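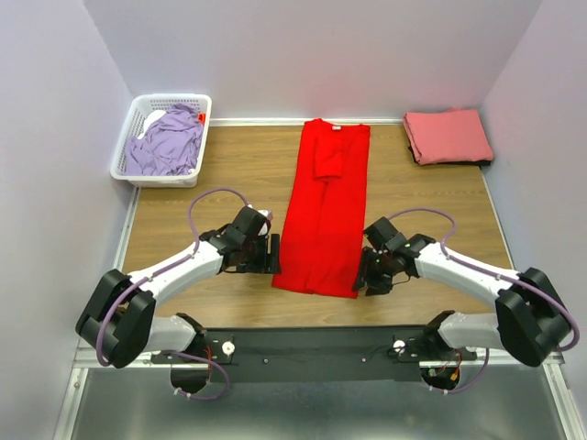 Laundry & Folding

Right. folding thread, as promised, while the kettle's on. Got 19 minutes before I have to be out the door so excuse typos

1/ Do it on a table. Not the bed, not your knee. Bed's too soft, everything slides, you end up with a sausage. I did the bed for years and my back still hasn't forgiven me

2/ Red top first. Always start with the brightest thing so it's not sat in the basket with the pale stuff. Probably superstition. My gran lost a whole christening set to one red sock in Damach and we all still hear about it

3/ Flat, collar away from you, hem towards you. Smooth from the middle out with your palms. Sides in, sleeves back over themselves, so you get one long narrow strip. Doesn't matter if the hem's a bit wavy, it'll be hidden

4/ Label in the middle at the neck. That's your centre line. If the label's gone skew your whole fold's gone skew, go back and do it agian

5/ Someone will ask about folding boards. Had the Pluvudeck one, 90 quid in the sale I think?? Used it twice. It lives behind the wardrobe now

6/ Pink on top of black in the corner = done pile. Basket on the other side = still to do. Purple thing's next and I am dreading it, creases if you so much as look at it

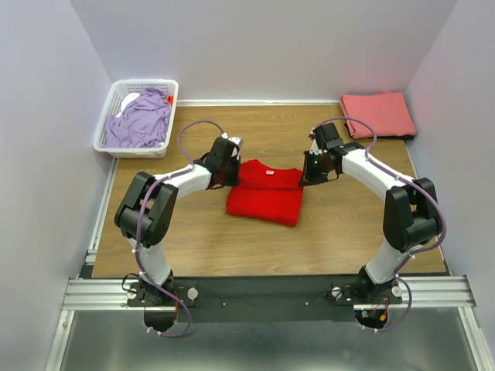
7/ Then hem up to the collar and you've got a rectangle. Bit taller than wide is what you want for a normal drawer. Mine are the old Başaran chest, stupidly shallow, so I go once more and stand them up on end

8/ Tülin Gezer taught me the standing up bit btw, credit where it's due. She can do a family's wash before the news finishes. I can't

9/ Label still showing at the top when you're done. Handy in the drawer, you can read the size without pulling the lot out. Bart Vandenberghe says this is "unhinged", Bart keeps his T-shirts in a carrier bag

10/ Don't iron first. If it's an everyday top just fold it while it's still a bit warm off the airer and leave something heavy on it. I use the big Hilar catalogue

11/ Knitwear is different, never hang it, will do a separate one. Same for fitted sheets, stop asking, I roll them up and shut the cupboard door quick

12/ ok kettle's boiled and gone cold again. Purple one tonight. Shout if any of that made no sense, will reply after tea x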